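## 3. Setting up the Plitari kitchen caddy and compost bin

The leaflet in the box promises finished compost by October if you start in spring. Treat that as advertising. Ours took a good deal longer, and the bin at Gusport, looked after by Yevdokiia Ostapchuk, was slower still.

1. Stand the outdoor bin on bare soil. The leaflet says paving is fine. We tried it and got a brown puddle.
2. Push the base ring down until it stops rocking. The three pegs supplied are too short for loose ground, so use tent pegs.
3. Put in a layer of twigs, then torn cardboard. Skip the "starter powder" — a spadeful of old compost does the same job and costs nothing.
4. Keep the indoor caddy near where you peel and chop. Empty it every Friday at the latest, more often in warm weather.

**Note:** The caddy liners are sold as compostable. Hryhorii Kobzar dug two of them out of his heap the following year, still readable. Newspaper works.

### 3.1 What goes in

Most lists of banned foods are copied from other lists. Citrus is the usual one. It is meant to kill the worms and turn the heap sour, and I have yet to see either happen with household amounts. 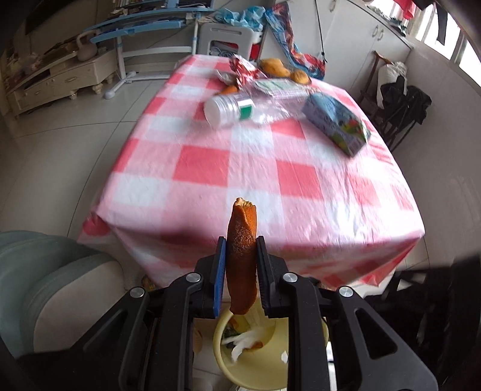 Tear thick skins up small and mix them with something dry. Onion is the same. Tea bags are a different matter, as many contain plastic, so split them and bin the bag.

5. Add one part kitchen scraps to two parts dry stuff by volume. Don't bother weighing anything.
6. Turn the heap when it smells or stops sinking. The fixed timetable on the lid can be ignored.

**Caution:** No meat, fish or cooked food. The lid is described as rat-proof. It isn't.

**Caution:** The Yurchenko heap thermometer reads high near the lid. Push it right into the middle before believing it.

### 3.2 If you bought the 400 litre model

The hatch is held by clips that snap in frost. Spares come from Zadport, slowly, so order them with the bin.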